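Nellel Block Sorting Set: README

Last updated May 10, 2025

What this is

Nellel is a collection of photographs and notes about small colored blocks laid out on a wooden board. The work was done in the Ukska workshop. It covers how the blocks are grouped, moved apart and grouped again by shape or by color. This file explains what is in the folders, how the layouts were made, and what to watch out for if you plan to use them.

Contents

layouts/ holds the photographs, one per arrangement. There are 300 of them.
notes/ holds a plain text note for each layout, with the same number as the photograph.
goals/ holds 81 short written goals, such as "put the blues together" or "line up the stars along the far edge." A goal can apply to more than one layout.
changes.txt lists corrections made after the first release.

Layout numbers are not in any meaningful order. Some early numbers are missing where a layout was thrown out and the number was never reused.

The blocks

The blocks are solid prisms in plain colors. Shapes include stars, hearts, cylinders and a many-sided prism that the notes call "nut." Early notes call the same piece "hexagon" or "octagon" depending on who wrote the note, and we have not gone back to fix all of them. If you search by shape name, search for all three words.

Color names are kept simple: red, blue, yellow and so on. There is one known problem here. The yellow of the nut leans toward orange, and the yellow of the heart does not. In the notes both are "yellow." Anyone sorting strictly by hue will want to treat them separately.

The board and bench

The board is pale maple, made from three wide planks joined side by side. It rests on a blue workbench top with a regular grid of holes. The seams between the planks run across the width of the board, and the notes use them as landmarks. "Far plank," "middle plank" and "near plank" are all read from the side where the near edge of the board is closest to you.
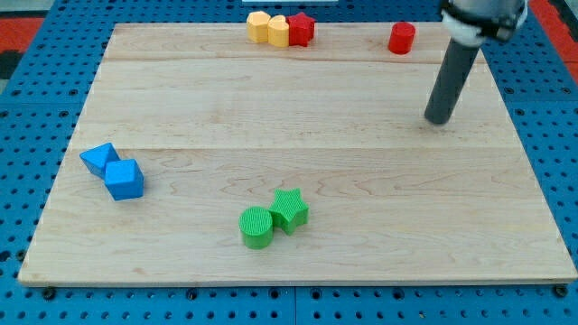 Left and right are read from that same side. A block that sits across a seam is assigned to the plank that holds most of it. Where it was too close to call, the note says "on seam" and leaves it there.

The grain and knots in the wood should not be used as position marks. The board was swapped for a similar one in November, and the two do not match in that respect. The notes do not say which board was used for a given layout.

How the groups are recorded

A group is any set of blocks that touch or nearly touch. Blocks standing alone are listed as "single." Each note starts with the groups along the far edge, goes left to right, then works toward the near edge. Within a group, the blocks are also listed left to right. A typical line reads:

far edge, left of center: nut yellow, heart yellow, star red

Two blocks that lean together but are clearly from different groups are still recorded as one group. We tried a stricter rule at first and people disagreed about it too often.

Checking

Every note was read by 2 people. Where they disagreed about a shape or color, the photograph was looked at again and the note was changed. Disagreements about whether a block was in a group or single were settled the same way, but these are still the least reliable part of the notes.

Known issues

Goals that use the word "row" are loose. Some people took it to mean a straight line and others accepted a slight curve.

Some goals have no matching layout yet. They were kept so that the numbering would hold.

A few notes from the Drokow batch were written from the opposite side of the bench, so near and far are reversed. These are marked "flipped" on the first line. Do not correct them by hand, as the reading script already handles that mark.

Use

You may use the photographs and notes for research and teaching. Please keep this file with any copy you pass on. If you publish work based on the set, credit it as Nellel, release 2, prepared by Belkadi.

Corrections should give the layout number and the line of the note that is wrong.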